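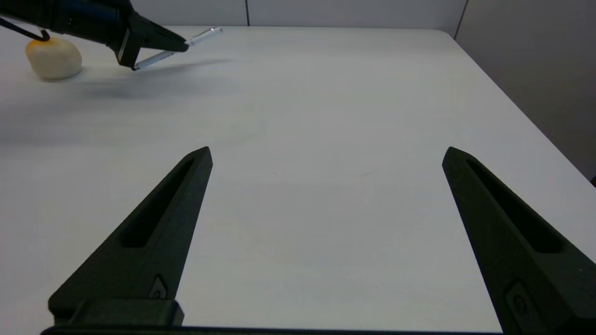 Why do so many people give up on a paper diary by spring? Mostly they were sold a system when all they needed was somewhere to write down the dentist.

I've been reading the planner makers' leaflets again, and I can't say I believe much of them. Ollau wants 16 pages filled in before you reach the first week of the year. There is a page for your values. There is a wheel, divided into slices, on which you score your own friendships. Marinho's version costs more and has a ribbon.

The claim behind all this is that writing a goal down makes you likelier to reach it. Perhaps it does. The leaflet says 500 customers agreed, but these were people who had already paid for the book and answered a survey inside it. I'd like to hear from the ones who left theirs in a drawer.

My friend Muthoni Kashindye disagrees with me, and she is better organised than I am, so take that as you like. She says the wheel made her ring her sister. I think she would have rung her sister.

What bothers me more is the guilt. A blank week in a cheap diary means you had a quiet week. A blank week in one of these, with its boxes for water drunk and thanks given, looks like a bad school report. I kept one going for 17 days and spent the last few making up the water.

Shops start stacking them in October, when most of us are still ignoring the one we've got. I shall buy the thin one from the newsagent again. It has a map of the railways in the back, out of date, and plenty of room for the dentist.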